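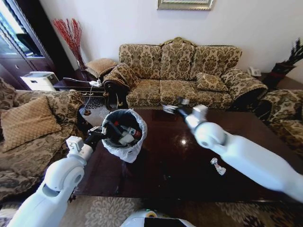
Left arm holding the bin by the rim over the coffee table, right arm reaching across. Small crumpled silver object, maybe foil or a wrapper, on the tabletop.

Left gripper losing the bin rim – pads or grip force?
Forum: Two-arm machines > Upkeep and repair

girnwood_bench
I look after one two-arm machine that does living room pickup. Left arm holds a small round trash bin by the rim, right arm picks things off the table and drops them in. It ran fine through July. Now the bin slowly rotates in the left gripper as it fills. By the end of a run it can be tipped far enough that light stuff falls out.

What I have done so far:
Cleaned the finger pads with alcohol.
Checked the finger screws. One was a little loose, now snug.
Raised the grip force setting from 400 to 493. Units are whatever the controller uses, I have never seen them written down.

The higher setting helped for a day. The bin always has a liner in it, folded over the rim, so the fingers are working against plastic bag. Pads have some 2000 cycles on them. Should I replace them or keep going up on force?

Sterton
Replace the pads. 2000 cycles against a bin rim is plenty. The rim is a thin edge and it cuts a groove in the rubber, and after that the bin can pivot in the groove. Take them off and look at them from the side under a lamp.

flallora22
I'd look at the bag first. A liner folded over the rim slides on the rim. You can have brand new pads with a perfect grip on the bag and the bin will still turn underneath it. Pull the liner tight and put a rubber band under the rim, then run it again before spending money.

Sterton
A rubber band won't do anything for a grooved pad. And he said it worked through July. Was the liner there in July?

girnwood_bench
Yes, same bin, and liners out of the same box.

Sterton
Then it isn't the liner.

flallora22
It can be both. The loose edge on that bag hangs down the side of the bin, and that tells me it wasn't pulled tight. Whoever changes the bag may do it differently every time. Mine did.

Ximeng Song
Please don't go further up on force until you have checked the wrist. On ours the problem looked like slip at the fingers and it was play at the wrist joint. Power down, support the forearm, hold the gripper body in one hand and try to twist it. If you feel a click, it is the joint. More grip force won't change that, and it runs the gripper motor hotter for no gain.

Also, what has the right arm been doing? If it bumps the bin on the drop, that will turn it too. Ours did that after somebody moved the drop point closer in.

girnwood_bench
No click at the wrist. I tried it cold and again after a run. Drop point hasn't been edited since setup, going by the file date.

Pads are off. Sterton is right about the groove, it is deep enough to catch a fingernail. Deeper on the outer finger than the inner one. New set is on order.

Grewal
Uneven groove means the fingers aren't closing parallel, or the arm comes in at an angle to the rim. Fix that or the new set will wear the same way. Put a strip of paper between the new pads, close at low force, and pull. It should drag the same at the tip and at the base.

I'd also put the force back to 400. You raised it to cover for worn pads.

flallora22
Agree on the force. Still think you should do the rubber band.

girnwood_bench
Update, Jan 3, 2026. New pads on, force back to 400. Paper test was tight at the base and loose at the tip on the outer finger. I had to add 2 thin shims behind that pad – it drags evenly now. Did several full runs with the liner put in the usual way and the bin stayed where it should. Then I did one with the band on and saw no difference, so I left it off.

Putting a pad check in the log for every 400 cycles.

Sterton
Good. Keep the old pads so you have something to compare against.

Ximeng Song
Which shims did you use? I have the same gap on my right gripper and the ones I cut from tape have started to creep out.

girnwood_bench
Brass sheet, cut with scissors and filed flat. They sit under the pad screw so they can't move. I'll measure the thickness next time it's apart.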